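**Fiche de contrôle avant essai, cellule de tri, club de robotique Xolalpa**

Contrôle fait par : Fulgencio Ochoa
Période : avril, séance de 18 h
Prochain événement : rencontre de Waslow

| Point à contrôler | État | Commentaire |
|---|---|---|
| Arrêt d'urgence, côté élèves | OK | Testé deux fois, les deux bras s'arrêtent. |
| Arrêt d'urgence, côté mur | OK | Le bouton est dur à tourner pour le réarmer. |
| Vis des embases | OK | Serrées à la clé, aucune ne bouge. |
| Vitesse limitée à 400 mm/s | À revoir | Le programme du groupe Fosbridge remet 1000 au démarrage. |
| Câbles des pinces | OK | Vérifier encore après chaque changement de pince. |
| Fils du convoyeur | Non conforme | Pas de gaine. À fixer avant la rencontre. |
| Lunettes | OK | Une paire rayée, mise de côté. |

**Commentaires**

- Vitesse : je demande au groupe Fosbridge de corriger la valeur dans le fichier de départ, et pas seulement à l'écran. Tant que ce n'est pas fait, pas d'essai en automatique.
- Cycle : avec la vitesse basse, un tri complet dure presque 38 secondes. C'est lent, mais le règlement de Waslow ne donne pas de points pour la rapidité au premier tour.
- La clé de l'armoire doit revenir chez Tondness, salle du fond, après la séance.

**Reste à faire : le convoyeur**

La gaine pour les fils est commandée, je la poserai moi-même avec deux élèves. Les fils rouges et foncés sortent sous l'avant du tapis vert et traînent sur le papier kraft, il faut donc les ramener vers le rail et les attacher. Pendant ce travail, l'alimentation est coupée et personne ne touche aux pupitres. Je signerai la ligne du tableau quand j'aurai tiré sur chaque fil à la main. 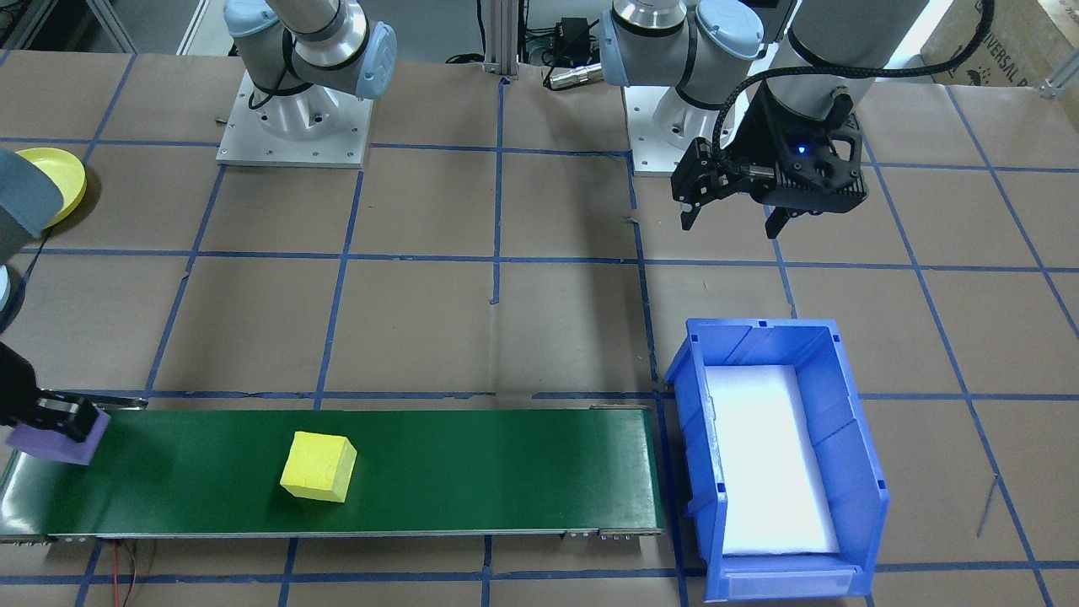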